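# Usent Retirement Age Tables

Last updated: June 11, 2020

Data on the age at which public workers stop work, and what each age limit would mean for a contributory pension fund. Compiled for the Starkulico labor policy pages.

## Contents

- `exits.csv`: one row per worker leaving a public payroll, 400 rows
- `rules.csv`: compulsory age, early exit age and minimum contribution period for each scheme
- `projections.csv`: fund balance under 3 age limits (current, plus two years, plus five years)

## Columns in exits.csv

| Column | Meaning |
|---|---|
| `scheme` | Macapagal or Cluta |
| `age_exit` | age in whole years on the last paid day |
| `years_paid` | years with at least 7 monthly contributions |
| `reason` | age limit, early, medical, other |
| `grade` | pay grade at exit, as recorded by the employer |

Blank cells mean the employer left the field empty. Zero in `years_paid` is a real value and should be kept.

## Notes on the data

The two schemes count service differently. Macapagal credits unpaid leave if the worker comes back within the same contract. Cluta does not. We left both as they were, so `years_paid` should not be compared across schemes without adjusting for leave.

Contract staff are missing from Cluta before January of the first year covered. Teachers are in both schemes, and a teacher who moved between them has one row in each. There is no shared ID, so these rows can't be joined.

Projections hold wages and contribution rates flat. They don't model hiring, and a higher age limit may slow down the intake of younger workers. Anyone using the file to argue for or against a later retirement age should say so in their write-up.

## Known problems

- Around 2 percent of exit ages look like typing errors. They are unchanged.
- `grade` uses the old pay scale for health workers.
- The "other" reason includes deaths in service in Cluta only.

## Use

Free to reuse with credit to the Usent tables. Send corrections with the row number and the source document.

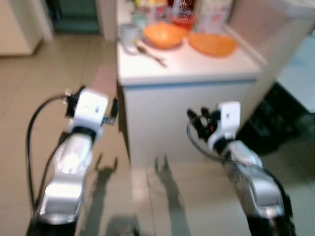
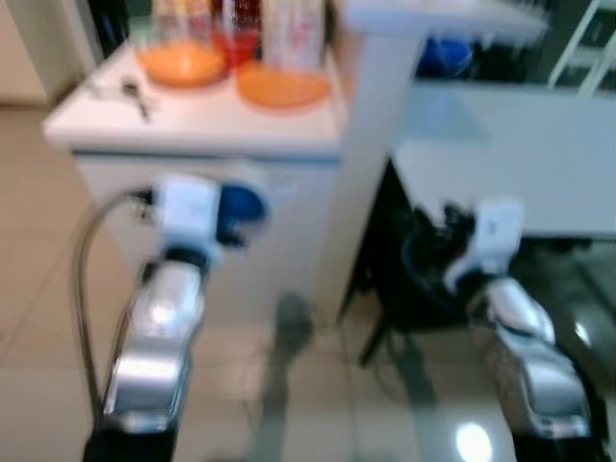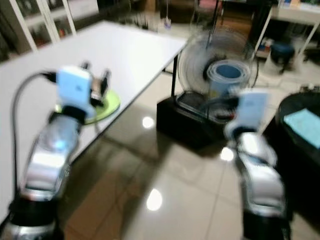
Robot arms with silver segments, indoors.

Related

- Usent Contribution Rates
- Public Payroll Headcount by Grade
- Early Exit Rules, Macapagal and Cluta
- Working Years Survey: Codebook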